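2025年8月1日　工作间笔记　牛皮纸盆

早上来得比平时早，泡了茶，先把昨晚没写完的两行补上，再接着弄纸盆。题目还是老题目：用牛皮纸围一个浅盆，圆的，边不要太高，底要平，能摆进去几样小东西，手伸进去拿的时候纸壁不会哗啦一下倒下来。说起来像幼儿园的手工课，做起来真费了我不少时间，从1月就开始断断续续地试，中间搁下好几回，每次重新拿起来都得先翻翻本子，看看自己当初是怎么想的。

纸还是Humphreys那一卷，Prornbridge的库房里剩得不多了，下回领料要记得写清楚是卷材，上次单子上只写了“牛皮纸”，结果给了一叠裁好的信封纸，薄得透光，一折就有白印。Flarkivport的样品我也试过一张，颜色偏黄，手感滑，揉出来的褶子自己会慢慢弹回去，过一夜盆口就张开了。Sioned Price倒是挺喜欢它，说拿来包东西漂亮，那就留给她包东西吧。

揉纸这一步我想多写几句，免得以后换人做又走样。先整张摊开，从四角往中间团，团成球之后不要急着打开，握一会儿，再打开抹平，然后再团一次。第一次团出来的褶又大又硬，像石头棱子；第二次下来褶子细了，纸也软了，围成弧形的时候肯听话。我试过团三次，软是真软，可是站不住，边上一碰就塌。所以现在定在两次。折边往外翻，翻的宽窄不用太讲究，翻完用手掌顺着圈压一遍就行，太整齐了反而哪儿都绷着，一松手就从最紧的那处裂开。

胶带用黑的。原来用透明的，Sioned说看不见贴在哪儿，撕的时候要拿指甲一点一点找，她说得对，我自己也为这个骂过人。黑胶带贴在盆沿上一眼就看到，要拆要补都方便。贴在盆脚那里的胶带可以往台面上多带出一点，盆就不会跟着手跑。白台面擦干净再贴，上回留了胶印，我拿酒精擦了半天，隔壁桌的人都来问是什么味道。

盆里摆什么也商量了一阵。最早放的是木块，方方正正，往哪儿一搁都稳稳当当，看不出盆底平不平。后来我从家里带了那只海螺，橙褐色和奶油色一圈一圈的花纹，尖头、螺口、鼓肚子都有，搁在牛皮纸上颜色很搭，我私心里是很想留着它的。海螺有个麻烦：圆肚子，遇到底上有坡就滚，滚到纸壁根上就卡在褶子里。不过这样正好，底有没有压平，拿它一试就知道，比水平尺还直接些。另外配一件颜色跳一点的小东西，偏紫偏粉的都可以，和纸色拉得开，远远看一眼也不会漏掉。
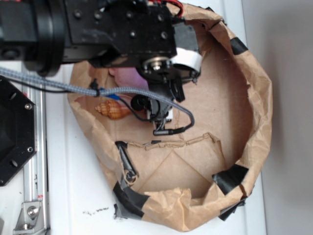
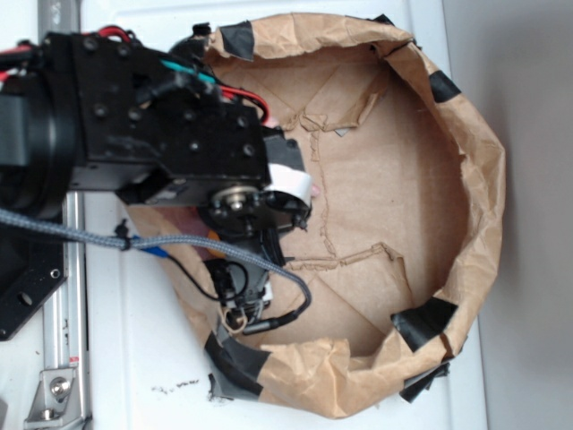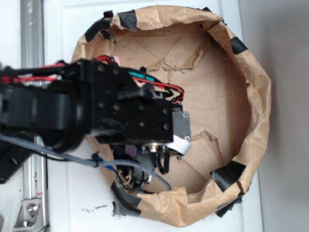 白台面上的皱牛皮纸盆；海螺见第一张。

盆底的事还没完。纸底有一道撕口，毛毛糙糙横在中间，我本来想拿胶带从头到尾封上，又怕封完那一条发亮发滑，海螺滚上去跟滚在纸上手感不一样。先这么放着，等新纸到了，从底下垫一张完整的再说。靠下面的菱形折痕是纸原来就叠过留下的，用手压不掉，我还想过拿熨斗，Sioned让我别在工作间里用熨斗，那就算了（她大概还记得我上次烤胶的事）。

称过一次，整个纸盆连胶带是147克，比上一版轻，搬的时候一只手托着底就能走，另一只手最好还是扶一下沿。下料那条围边裁的是52厘米宽，折完边剩下的高度我觉得刚好，再高手腕会蹭到纸，蹭一下响一下，听久了心烦。Preno那边的人建议再矮一指，我没有马上答应，想等他们下次过来自己伸手试试再定，光看本子上的字谁也说服不了谁。

下午又重新围了一个备用的，团纸的时候走神了，一边大一边小，放在桌上像个歪嘴的汤碗。舍不得扔，拿来装剪下来的胶带头和碎纸，结果用着还挺顺手，现在就搁在水池边的架子上，谁打扫的时候看见了请不要当垃圾收走。

还有几件小事，记在后面省得忘：
黑胶带快见底了，抽屉里那卷是窄的，贴盆沿不够宽，别拿错。
海螺用完请放回垫了棉布的盒子，不要直接扔进工具抽屉，螺口那圈边很薄，磕一下就缺。
裁纸的长尺在窗边，刻度磨掉了一段，量的时候从另一头起。
新纸到了先裁一张放在台面上过一夜，第二天再团，看看返潮不返潮。
Sioned要一份写得像样点的做法，我答应下周给她，揉纸那段可以直接抄今天的，胶带那段要把骂人的话去掉。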